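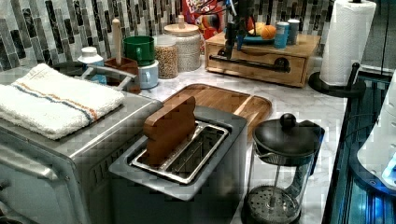 Svetozár Vlček wrote back on the draft that a towel on a toaster oven should be a straight fail, every time, and shouldn't need a comment line. I have changed item 2 to suit him.

Vandisdale shared kitchen – counter and small appliances
Checked Jun 14, 2021 by Henrik Janssen

1. Counter wiped, no crumbs behind the appliances
OK. Back corner by the tile done last.

2. Nothing cloth, paper or plastic on top of the toaster oven
FAIL. Striped towel folded on top. Moved to the hook by the sink. Tops of these ovens can go past 200 degrees, so please use the hook.

3. Toaster slots clear
FAIL. Piece of wood shaped like toast in one slot. Taken out. Play food goes back in the Dadow box.

4. Crumb trays emptied
OK for the toaster. Oven tray sticks on the left side and needs two hands.

5. French press stored clean, plunger moves freely
OK.

6. Nothing leaning on the oven door 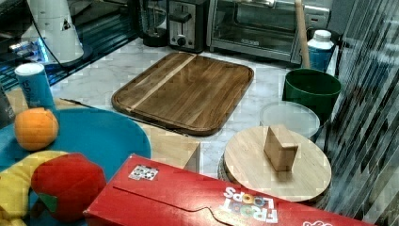
FAIL. A long wooden stick was propped against the glass. It would fall on whoever opened the door. Rolling pins and the like lie flat in the second drawer.

7. Cutting boards flat and steady, no splits
OK. The dark board with the groove is due for oil – the Engelhardt tin is under the sink. Don't stand boards in water.

8. Fruit kept away from heat
OK. Orange is on the blue plate, fine where it is.

9. Cords away from the sink, plugs tight
OK. The outlet nearest the window was loose in spring and Kotov replaced it. No play in it now.

10. Cabinet panels and metal fittings secure
Check by hand. Look for movement where the round plate meets the wood, and for rough spots along the panel edge.

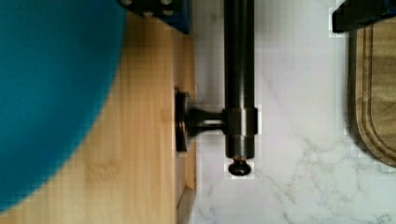

Can the fitting screws be tightened by whoever finds them loose? Use the hand screwdriver from drawer 3 and stop when the plate sits flush. If a screw keeps turning, leave it and write it on the sheet.

11. Fire blanket in place, pull tabs showing
OK.

Items 2, 3 and 6 to be looked at again in 14 days. Initial the sheet on the pantry door.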